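Where Do the Blocks Land? Sloping Walls, Straight Walls and a Very Scratched Bin
Project report, Introduction to Packing and Storage, Vistorholm Technical College
18 November 2018

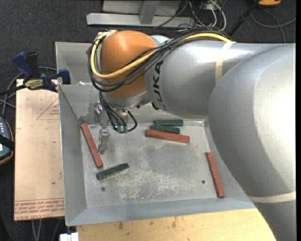
We started with a question that sounded almost too small for a semester project: if you tip a handful of rectangular blocks into a bin, does the shape of the bin change how they end up? Our first plan was to compare storage boxes for the Tultano block set by price and weight, and we dropped it after one afternoon of pouring blocks into things. The pouring was so much more interesting! Some bins gave us a nice flat spread every time, and some left a block jammed upright in the corner that you had to dig out with a fingernail.

What we used

The blocks came from a box of 80 that the department already had, and we worked with six at a time. We used red and green ones so that we could follow each block in our notes (more on the notes later, because we made a mess of them). We compared three bins:

The sheet-metal bin, gray, with sloping walls and a flat floor.
A straight-sided plastic crate from Pindine, borrowed from the supply closet.
A shallow wooden tray that one of us built in shop class last May.

The metal bin is no beauty. The floor is worn and has a patch of whitish scratches and scuffs, and there are a couple of small round holes in it. We wondered if we should ask for a newer one, but bins in real use look like this, so we kept it. It became our favorite by far.

How we did it

Each trial was one drop. We held the six blocks in a paper cup, turned the cup over above the middle of the bin and waited until everything stopped moving. Then we wrote down how many blocks were flat on the floor and whether any were touching each other. A block counted as leaning if any part of it was propped up on a wall or on another block. We did 324 drops in total, split evenly between the three bins.

Dropping height mattered more than we expected. In the first week we held the cup wherever felt comfortable, and our taller member was getting livelier bounces than everyone else. We threw those drops out and began again with a stick taped next to the bin as a height mark. The 324 are all from after the stick.

What we found

Out of all the drops, 79 ended with at least one leaning block. Only 14 of those were in the sheet-metal bin. A block that hits a sloping wall tends to slide back down and finish flat, while in the crate it can stand against the straight side and stay there. The wooden tray had the opposite trouble. Its sides are so low that blocks hopped right over the edge, and we spent a lot of time crawling under the bench in the Kalogeropoulos Building looking for green ones.

The slope isn't perfect, though. Blocks that slid down often stopped right along the bottom of the wall, with one long side against it, and those are awkward to pick up with your fingers because there is nowhere to get hold of that side. We didn't have a column for this in our notes until the third session, so we can't give a fair number for it. It happened often enough that we would make it the main question next time.

We also hoped to learn whether the scratched part of the floor slowed the blocks down. Two of us were sure it did and one was sure it didn't. When we looked back through the sheets there was nothing that could settle it – we had written down where blocks stopped, but only as "left," "middle" or "right."

Things we would change

A grid on the floor would be the biggest improvement. Chalk lines would do, and they would wipe off afterward. We would also try blocks in more sizes than long red and shorter green, since all of ours came out of the same set, and we would switch from a cup to something with a trapdoor bottom. Turning the cup over always throws the blocks a little to one side – you can see it in our results for the crate, where the right-hand side got far more than its share.

Our tally sheets are in the appendix, including the crossed-out first week. The wooden tray is back in the shop if another group wants to raise its sides.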